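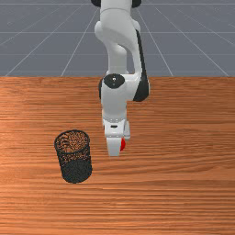 The workshop is the back half of a two-car garage in Gorkgate, and the first thing I was offered was a chair with a cushion on it. The second was coffee. We got to the robot maybe twenty minutes later, by way of the new gutters, the neighbor's cat and a very good story about a table saw. The builder would like to go without a name here, being shy of strangers from the internet, but was otherwise happy to talk all afternoon.

The project is called Jolum, after a childhood word for a helper. It is meant to be an arm at the end of the bench that tidies small things into whatever cup or bin is nearest. So far most of it lives on the computer, and the real arm, which is being put together from printed shells and secondhand motors, has a shoulder, an elbow and a lot of loose cable.

"People come in and they want to see the metal," the builder told me. "And I say, well, sit down, look at the screen first, that's where I spend my evenings." The simulated bench has a wood top with a strong grain to it, a gray floor with white grid lines behind, and a black mesh container standing off to the left of the arm. On the afternoon I visited, the white gripper was down low over the wood with a bit of red showing beside the fingers.

"I was so proud of that wood," the builder said, laughing. "I must have tried 15 different ones. It makes no difference at all to the arm, you understand. But I have to look at it every night after supper, and I wanted it to feel like my bench."

The mesh gave more trouble. A plain solid cup would have been simpler, and for most of the winter it was a plain solid cup, until the builder got tired of it one weekend in December and started over. "Everything on my desk is mesh. My pens are in mesh, my mail is in mesh. If I'm going to teach it to put things away, it had better get used to the stuff I own."

I asked how practice goes, and out came a spiral notebook. Each try gets a pencil tick if the object ends up in the cup and a small circle if it doesn't. The last page with writing on it gave 1005 tries and 546 ticks, and I was told very firmly that I should print both numbers. "My sister says that's a bit better than a coin toss. Fine! In the fall it was knocking the cup over, so I'll take a coin toss and be glad of it."

The circles mostly come from the approach. If the hand starts down too early it can clip the rim, and if it waits too long the elbow ends up stretched and the whole motion gets clumsy. The builder showed me this with a salad tong and a coffee mug, standing up to do it properly, and I have to say I understood it much better afterward.

Money has been kept small. The motors came in a box of 28 from a closing-down sale at Prakico, the parts shop on the county road, and roughly half of them turned out to be good. The rest are in a drawer, waiting for a rainy month. The control board has been named Yuan, for reasons the builder started to explain and then waved away when the oven timer went off in the house.

There was banana bread, so we stopped for that.

When we came back I asked whether the real arm would be finished this year. There was a long look at the shoulder joint clamped in the vise. "The wrist is what worries me. On the screen it turns as sweetly as you like, and then I go and print one and it has a wobble you could see from the driveway. I've got another one printing tonight. Come back when it's on and I'll let you hand it something."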